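Why is cardboard wavy in the middle?

I love a cardboard box. I have made forts out of them, I have worn one as a knight's helmet, and my cat has slept in more of them than I can remember. But for years I never stopped to wonder how something made of paper could hold up a pile of books without going flat. So I went and found out!

Find an old box (ask first, in case somebody needs it) and tear a bit off one of the flaps. Now look at the torn side. Can you see a wiggly line running along between two flat sheets? That wiggly bit is called the fluting, and the flat sheets on the outside are called liners. So most boxes are really a paper sandwich – 2 slices of bread and a very crinkly filling.

The wiggles do the hard work. Each one is a tiny arch, like the arch under a bridge, and arches are brilliant at holding things up. When you press on the top of an arch, the push travels down the sides. A box has rows and rows of them, all sharing the load. The gaps are full of air too, so the cardboard can squash a little when it gets a bump, and your new mug doesn't have to.

How do you make paper go wavy? You warm it with steam until it's soft and bendy, then roll it between two big rollers with ridges on them, a bit like giant cogs. Out it comes all crinkled. Glue goes on the tips of the waves, the liners are pressed on, and there you go. The glue is usually made from starch, the same stuff you find in potatoes and maize.

After that the big flat sheets are printed, cut and creased. The printing can be anything – arrows, a maker's name, a drawing of a wine glass that means "careful!" – and in any language. I've got into the habit of reading every box I meet, even the ones I can't read at all.
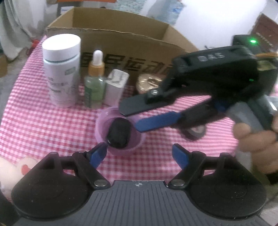
A big brown box with Chinese characters printed on the front.

Want to try it yourself? You need 3 sheets of paper, some glue and a few toy cars.

Lay one sheet flat across two piles of books, like a bridge, and put a car on it. Mine flopped straight away. Now fold the second sheet backwards and forwards into a fan, and lay that across with the folds running from pile to pile. Much better! Last of all, glue the fan between the other two sheets, let it dry and see how many cars it will take.

When a box is worn out, squash it flat and pop it in the recycling. It gets mashed up with water into a sort of paper porridge, and the porridge can be rolled out into new paper for more boxes. Pull the tape off first if you can, and keep it away from greasy pizza.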